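Robot club, week whatever it is now
15/03/2018

So I promised an update on the care robotics project and then went quiet for ages, sorry! It's been a busy term and most of my evenings have gone on Karaca, which is the name our team gave the bed-making task back when we thought it would be the easy one. (Heltside, the other team, got door handles. I've stopped feeling sorry for them.)

For anyone who missed the last post, the student challenge is called Finduvau and it's all about jobs in a care home. You get 30 minutes on the floor, 2 attempts, and the judges score you on how tidy you are as well as whether the job gets done. Our job is bedding. Sheets, covers, slings, anything soft that goes on a mattress, and I can tell you that soft things are horrible. A box stays where you put it. A sheet has opinions.

We spent most of last night's session arguing about where the arm should grab first. I'm firmly in the corner camp, half the team wants to start from the middle of the near edge, and we went round and round on it until somebody put the kettle on. In the end we laid everything out on the bed and talked it through properly with the thing in front of us, which we should have done an hour earlier.

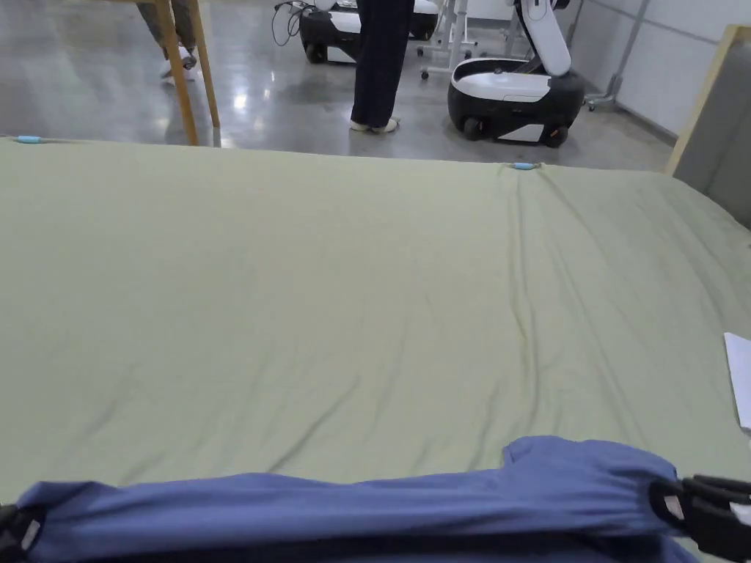

Green sheet clipped at the far edge, blue fabric rolled up along the near side. Mind the creases!

Those long shallow wrinkles are my current obsession. To you and me they're nothing, you'd smooth them with one hand while thinking about your tea, but our software sees a fold and can't decide whether it's found the edge of the sheet. I've been through 164 practice pictures labelling folds by hand and I now see them when I close my eyes. There are 337 in the folder altogether, so that's my weekend sorted.

The straps are the other headache. Black strap, plastic buckle, little label, and a gripper that would quite like to hold on to all of it at once. I want to teach it to go for the strap and leave the fabric alone, but that means good pictures of the buckles from lots of angles, and so far I've mostly got good pictures of my own sleeve.

Next week we're swapping to Estent, the newer planning code, and I fully expect everything to break for a day or two. The challenge itself is in May. If you've ever got a fitted sheet on in one go, please leave your method in the comments, I'm taking notes!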